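Come and fix things with us - bench helper wanted at Jundance, Heywood

Part-time, paid, starting in August

I run Jundance, a repair and resale shop on the main street in Heywood, and I'm after one more person to join us. If you're the sort who can't walk past hard rubbish without having a look, keep reading. If you've never held a soldering iron in your life, keep reading too, as I hadn't either when I took the lease.

A bit about the shop first. We take in household stuff that people have given up on (toasters, lamps, sewing machines, radios, the odd bread maker, computers) and we either fix it for the owner or fix it up and sell it cheap. Sewing machines are our bread and butter. I love them and I will bore you about bobbin cases if you let me. We also do a mending table for clothes in the front window, which started as a bit of a lark and now brings in more people than anything else we do.
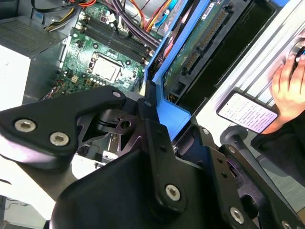 An open desktop computer with a black gripper over it.

The job is part bench, part counter. On a normal morning you'd open up at 9, put the sign out, make the coffee and have a look at the drop-off shelf. Everything that comes in gets a ticket with the owner's name, what's wrong with it in their own words, and what they're happy to spend. I'm fussy about the "own words" part. "Makes a noise like a cranky goose" has told me more about a fan than any fault code ever has!

After that it's whatever the day brings. You might be swapping a cord on a lamp that's already been checked over, or cleaning the fluff out of a vacuum head, or chatting to a bloke for half an hour about his mum's old overlocker before he hands it across. Anything that needs a licensed sparky goes to a licensed sparky. I won't ask you to do work you're not trained for and I'd be pretty unhappy to find you having a go.

What I'm looking for

Someone who is kind at the counter. This matters more to me than anything on your resume. People bring in things that belonged to someone they've lost, and they're often a bit embarrassed about it, and you need to be able to say "let's have a look" without making them feel silly.

Someone who writes things down. I have a terrible memory and the tickets are the only reason the place works.

Reasonable eyesight and steady enough hands for small screws, or a good pair of specs. You'll need to lift a sewing machine in its case up onto the bench as well. If lifting is a problem but the rest sounds like you, get in touch anyway and we'll work something out.

Training is on the job, and I like to start new people off on things where you can see what you're looking at. Toasters first, then lamps, then sewing machines, then computers once you've found your feet. A desktop tower on its side with the panel off is a friendly thing to learn from, with the power supply up in one corner, the green board spread out next to it and the graphics card along the bottom, and most people have the names down by lunch. Sewing machines take a lot longer. I'm still learning those and expect to be for good.
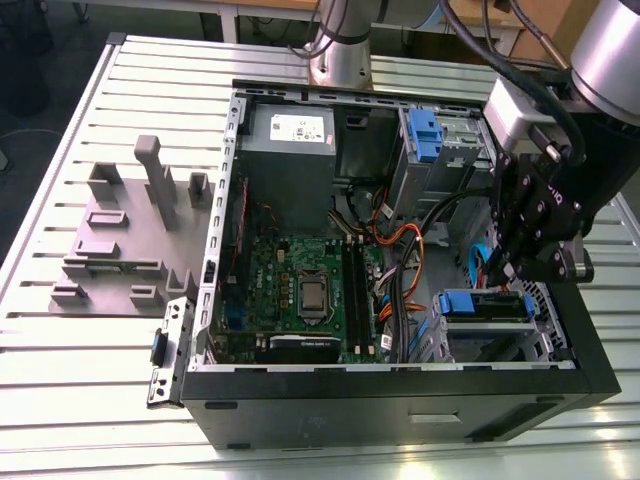
Your first month would mostly be alongside me, and I'm a talker, so be warned. You'll get your own set of drivers on day one and they're yours to keep - please put your initials on them, the good ones have a way of wandering. We also have a shelf of Drumov repair manuals that came with the shop. Half of them are for machines I've never seen, but they make good reading with a cuppa.

Hours and pay

It's 30 hours a week spread over four days, with one of those being a late one until 7 for the mending night. Pay is above award and I'll give you the exact rate when we talk. You get a proper lunch break away from the counter, and I do mean away from it. There's a bench under the tree out the back if the weather's behaving. Staff get parts at cost and can use the tools after close for their own projects.

Parking is easy, and the Kumov bus stops three doors down if you don't drive. The front of the shop is step-free but the storeroom has two steps, so let me know if that's a worry.

How to apply

No cover letter, please. Write me a page, or half a page, about something you've mended, or tried to mend and made worse. A jumper counts, and so does a gate. Add your phone number and any days you can't work, and drop it in at 74 Main Street, Heywood, or post it if that's easier. I'll ring everyone back, including the people I can't take on.

If I like the sound of you I'll ask you in for a paid trial of 3 hours, and you're welcome to bring a broken thing of your own to work on.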